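Paint, holes and corners: looking after the block bins at Drenmont

The bins at the Drenmont workshop get little attention from visitors. They are open at the top, the walls slope in to a floor smaller than the mouth, and the contents are plain rectangular blocks. The supervisor responsible for them has kept a maintenance record on each one and agreed to talk through it for the Prarkulia newsletter, on condition that the conversation stayed on bins.

The first subject was slope. A straight-sided bin holds more for the same footprint, and the shop tried one. "You lose the bottom edge," the supervisor said. "A block goes flat against a vertical wall and you can't get at that side of it. With a slope you have room above it." The drawback is that blocks put down carelessly on the incline slide, and they slide to the same places. Floor wear follows.

The shop has 16 bins in rotation and repaints them in April. The supervisor prefers gray on the outer surfaces. White was put on one inner slope so that dark blocks would show up against it, and the paint has been a source of argument ever since. "White tells you everything. You see each scrape. Some people want to repaint as soon as the gray comes through. I leave it until the edge starts to lift." A ragged edge that is still tight to the surface is recorded and left alone. A loose one is sanded back and primed, because flakes end up on the floor and under the blocks.

Scratches are handled by depth. If a fingernail passes over the line without catching, no entry is made. If it catches, the scratch is filled before the next coat. Scuffs on the side walls are wiped down and otherwise ignored.

Asked about cleaning, the supervisor was brief. The bin is emptied, brushed from the walls down, then wiped with a damp cloth and left for two hours. Solvent is not used on painted surfaces. "Somebody used Szénási thinner on a wall once. We stripped the whole panel after that." Holes in a bin floor are checked with a piece of wire at each cleaning, and dust is pulled up, never pushed through.

The blocks have their own routine. The stock is 67 pieces, kept by color and length on a shelf outside the bin area. Red and green were chosen for contrast with a gray floor, although the supervisor considers the green too dark. "On a worn floor it's fine. On fresh gray paint, in the evening, I would want something lighter." Blocks with crushed corners are withdrawn. The shop does not repaint blocks, as a second coat changes the fit when they are stacked for storage.

Six blocks is the most the supervisor likes to see on one floor. Above that they begin to rest on each other. The replacement bins on order from Drernwood will have the same slope and a slightly wider floor, and the white slope will not be repeated.

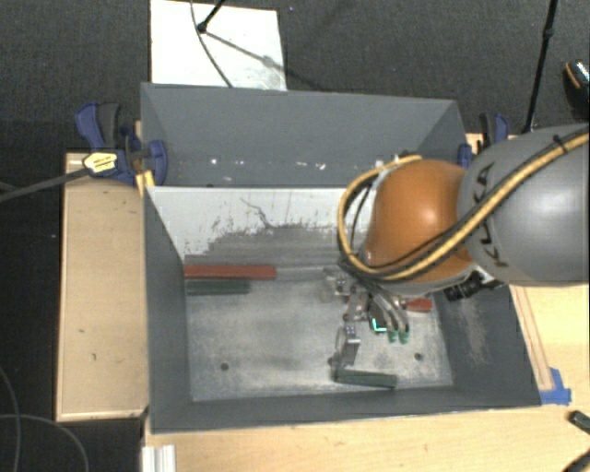 Red and dark green blocks on the worn floor of the bin with the white slope.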